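Moving the laundry upstairs

We finally moved the laundry out of the basement in May. I said I would write up how it went, mostly for my sister, who is thinking of doing the same thing in her place, and for anyone else with an old house and bad knees.

The house was built with the hookups at the bottom of the basement stairs, next to the furnace. That was fine for the first few years. Then I started leaving clothes down there overnight, and then for two nights, and then washing them again. The stairs are steep and the light switch is at the wrong end. By last winter I was putting off laundry until I ran out of socks.

The hall closet on the second floor backs onto the bathroom, so the water and the drain were already close. I had always used it for coats nobody wore and a vacuum that didn't work. I emptied it over a long weekend and measured it more times than I needed to. It was deep enough for a small washer with the hoses behind it, but not for a full-size one, and there was no room for a dryer at all.

I got two quotes. The first was $3,525 and included moving a wall stud, a new drain line and a floor pan. The second was $2,000, with the floor pan but without touching the stud, because that plumber thought the drain could come in lower through the bathroom side. His name is Han-gyeol Myung and a neighbor on Wando had used him for a water heater. I went with him. The low price made me nervous, so I asked him to write down exactly what was covered, and he did, on one page. He charged what the page said.

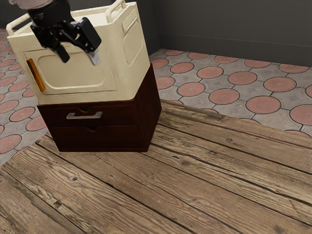
Do you need a floor pan if the washer is a small one?

Get one anyway if the machine is going above a finished ceiling. A small washer still fills from the same supply line, and if a hose lets go it will keep running until somebody shuts the valve. The pan won't hold all of that, but with a drain attached it will handle a slow leak, and slow leaks are the ones that stain a ceiling before you know about them.

The work took two days. On the first day he opened the wall behind the closet and ran the supply and drain. On the second he put in the valves and the pan, and patched the drywall. An electrician came separately for the outlet, and that was extra. I painted the closet myself, badly, with leftover bathroom paint.

Noise was my biggest worry. The closet shares a wall with the bedroom, and the floor up there has always had some give. I bought a rubber mat for the feet and spent an evening with a level getting the machine to sit flat. The wash part is quiet enough. The spin is not – you can feel it in the bed frame – so I don't run it after 9 at night.

Drying was the other question. I kept the old dryer in the basement for sheets and towels, and everything else goes on a folding rack in the spare room. In summer a shirt is dry by morning. I don't know yet how it will go in January, and I may need a fan in there.

The loads are smaller, so there are more of them. I thought this would bother me and it hasn't. I put one in before breakfast and hang it up before work. The pile in the corner of the bedroom is mostly gone. Bedding is still a nuisance, and the heavy comforter doesn't fit at all, so it goes to the laundromat a couple of times a year.

If I were doing it again I would have put a shelf in before the washer went in and not after. I had to drill over the top of it with my arms straight out, and one bracket is crooked. I would also have bought the longer hoses. The ones I have reach, but the machine can't be pulled out far enough to get a hand behind it without shutting off the water first.

The old hookups in the basement are capped. The coats went to the church sale, and the vacuum is still in the garage.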